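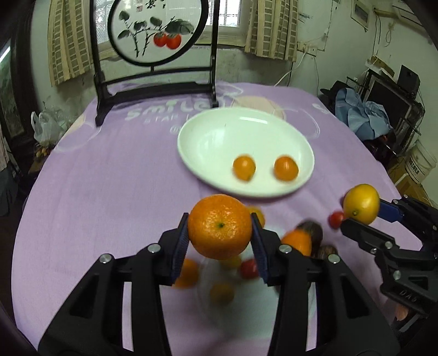
Software that plans a robot's motion should be judged by what it does when it does not know what to do. That is the position of this essay, and it runs against the way most planning tools are now compared. The usual measure is the share of attempts completed. A planner that sorts a mixed table of produce is scored on how many pieces reach the right plate, and two systems a point apart are ranked accordingly. The score says very little about the decisions underneath. Consider a mandarin held between two ribbed blue pads, with a second gripper on a lemon-like fruit at the right and more fruit crowded together on the nearer plate. A planner must decide whether the two tools may move at once, which path keeps the arms apart, and how far to trust its estimate of whatever lies partly hidden behind them. Any of those decisions can be wrong in a run that still counts as a success.

At Clinura we maintain a planning library called Istik, and for several years we reported its results in the customary way. In April our colleague Hae-won Noh reviewed 4000 logged runs and asked a different question of each one: did the software know that its estimate of the objects was poor, and did it act on that knowledge? She found 181 runs in which the perception module had marked its own output as unreliable and the planner had gone ahead regardless. Nearly all of them were recorded as completed. Under our published measure, they were good runs.

The fault was in the interface. Perception passed along a position and a confidence value, and the planner read only the position. No one had decided that confidence should be ignored. The field had been added after the planner was written, and the planner was never changed to use it. Thongchai Klinhom, who leads the control group, has argued that this pattern is common wherever perception and planning are built by separate teams, and our experience supports him.

We therefore propose that planning software be required to accept uncertainty as an input and to report how it was used. The report need not be long. Istik now writes one line for each decision, giving the confidence received, the threshold applied and the action chosen, including the choice to stop and look again. The added cost is 10 milliseconds per decision on our machines.

Two objections deserve an answer. Mal-soon Lim of Ruppert holds that a cautious planner will pause so often that it becomes useless, and that developers will lower the threshold until the pauses stop. She may be right about the second point. A lowered threshold, however, is at least written down, and a customer or reviewer can ask about it. The other objection is that confidence values are themselves often wrong. We accept this. They should be checked against measured error as part of ordinary testing, and a value that fails the check should be treated as missing.

Buyers have a role as well. The purchasing office at Dikport recently asked its suppliers for decision logs along with completion rates, and three of them could not provide any. Other buyers should make the same request before they sign.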